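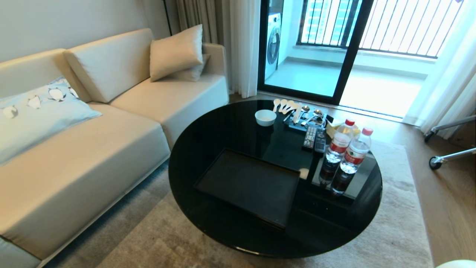

Living room in one of the Tilau flats, with the coffee table still to be sorted.

Tamach Serviced Flats — progress report on the tidying robots, for the Temba Work Change Fund
Period covered: March to July

Hello again, and thank you for being so patient about the spring figures (they're all in here, I promise). You asked for less about the machinery this time and more about the people who work beside it, so that's how I've written it.

Where we've got to

We now have 2 Radent robots working in the Tilau building, one on the lower floors and one on the upper. Between March and the end of July they did 2,292 room resets. A reset, for us, means the living room only: cushions back in place, table things gathered up, remotes put together, anything left behind set aside for a person to look at. Beds, bathrooms and kitchens are still done by hand and I don't see that changing during this grant.

Of the 97 flats in the building, 60 are on the robot round. The rest are either long lets, where the tenants would like us to keep out of their things (fair enough!), or have a step down into the living room that the wheels can't manage.

Coffee tables are where most of the effort has gone. The one in the photo is a good one to learn on — round, glossy and black, with black remotes and a black tray on it, and two clear bottles of water throwing reflections straight down. We spent most of April on tables like that. The robots used to reach for the reflection of a bottle and close on nothing, and now they hardly ever do. Teaspoons are still hard. Soup spoons go well if they're side by side, less well in a heap. Loose chopsticks we've left to the staff for the time being, and the staff are quite pleased to be better at something.

Sofas have been much easier. A penguin cushion and a plain beige one get treated alike, although the beige on cream took a bit longer to come right.

What it has changed for the team

The housekeepers used to work alone, one to a flat, start to finish. Now they go in pairs behind the robot, and they've told me that's the part they like best. There's somebody to talk to, and somebody on the other end of the sheet. The morning start has moved from 7 to 8 because the robots can begin the living rooms before anyone's in, and the parents on the team were delighted with that.

It hasn't all been rosy. The first version of the rota had people waiting in corridors for a robot to finish, and they felt (rightly) that they were being paced by it. We changed that in May. If the robot is still busy when a pair arrives, they go in and start on the bedroom, or they send it away and do the lot themselves. Either is fine and neither gets written down against anyone.

There's also a new bit of work that we hadn't put in the budget, which is checking. Somebody has to look over what the robot has set aside and decide whether a half-open packet of something is rubbish or a guest's supper. Three of the team have been trained for it and get the higher rate for those hours. I'd like to move that cost onto a line of its own, please, and I've marked it in the spreadsheet.

No one has lost hours. Two people left in the period, one to move away and one who didn't take to the new way of working and said so plainly. We've filled both posts.

Still to do

The rugs are a nuisance: a wheel catches on the thicker ones and the robot stops and waits for help. Radent are sending softer tyres. We also want a simpler way of telling a robot to leave a room alone, as the tablet menu is four screens deep and half the team just stand in the doorway until it gives up.

The second staff survey goes out in September and I'll send you the answers whole, grumbles included. If you'd like to come and see a morning round before then, 9 o'clock is a good time, and do wear flat shoes — the lift is slow and we mostly take the stairs.

Project lead, Tamach Serviced Flats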